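**Operators wanted: gripper comparison, Prorkatska test room**

Posted Jul 29, 2023

Short-term, paid, on site. We need people to drive a robot arm through kitchen jobs (microwave door, knobs, plates, cups) so we can compare two finger sets and 2 camera positions. No robot background needed. Patience needed.
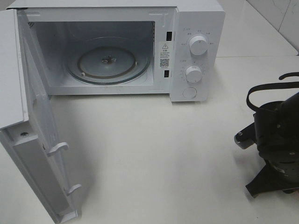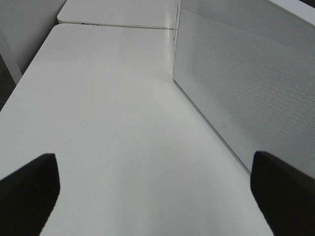 *First: side camera, microwave station, door open. Second: wrist camera, both fingers over the table.*

**What it is**

Project is called Travau. One arm, one controller at a time, same list of tasks over and over. Saber fingers are the ones we have now, angled tips. Enimis set goes on for the second half. We want to know which one people do better with, and whether they do better watching the side view or the wrist view. So you'll get both. Some people hate the wrist view for the first hour, it passes.

**What you'd do**

- Sit at the control desk, drive the arm with a hand controller
- Open and close the microwave door, turn the knobs, put a plate in, take it out, move stuff from one spot on the table to another
- Mark each try as done / not done / dropped. Dropped counts, write it down, don't redo it quietly
- Reset the station between tries. Door shut, knobs back to zero, table cleared
- Short form at the end of each block (how tired, how annoyed, which view you'd pick)

Target is 400 logged tries per person over the whole run, 200 with each finger set. Sounds like a lot. Most are under a minute once you get going.

The microwave is a prop for us, stays unplugged. Please don't bring lunch to it.

**Time**

14 working days, half days, mornings or afternoons. Pick one and stick with it, we can't swap you around in the middle or the numbers get messy. Training is the first morning and it's paid same as the rest. Breaks every hour, you have to take them, it's part of the protocol.

**You**

- 18 or over
- Can read a screen at arm's length, glasses fine
- OK doing the same thing many times without getting sloppy
- Left handed people very welcome, we're short on them and the controller can be flipped
- Chinese reading is a plus (labels on the microwave) but we'll walk you thru the dials
- Gamers ok, non gamers ok, we want a mix. Tell us which

Not a fit if you've already worked on either finger set. Sorry, it skews the comparison.

**Safety stuff**

Stop button within reach of your chair. Nobody reaches over the table while the arm is live, and that includes us. Tie long hair back, no lanyards at the station. Closed shoes. Tala goes over all of it on the training morning and you sign after, not before.

**What we record**

Camera video from the station, arm positions, gripper open/close, your marks and your forms. Cameras are pointed at the table. Hands may show up during resets. Your name is kept apart from the runs, you get an operator number. You can pull out any time and still get paid for the half days you did.

**Pay**

Hourly, paid weekly, same rate for everyone. Travel covered inside the city. Rate sheet goes out with the reply to your email, ask if you dont see it attached.

**To apply**

Email Eylül Çetinkaya at the Prorkatska front office, subject line "Travau operator". No resume needed. Tell us:

1. Mornings or afternoons
2. Right or left handed
3. Games with a controller: often, sometimes, never
4. Any days you already know you can't do

Questions on the tasks or the arm itself go to Tala Bitar, same office. She is usually in the test room so give her a day to answer.

We fill seats as emails come in. Mornings are going faster then afternoons.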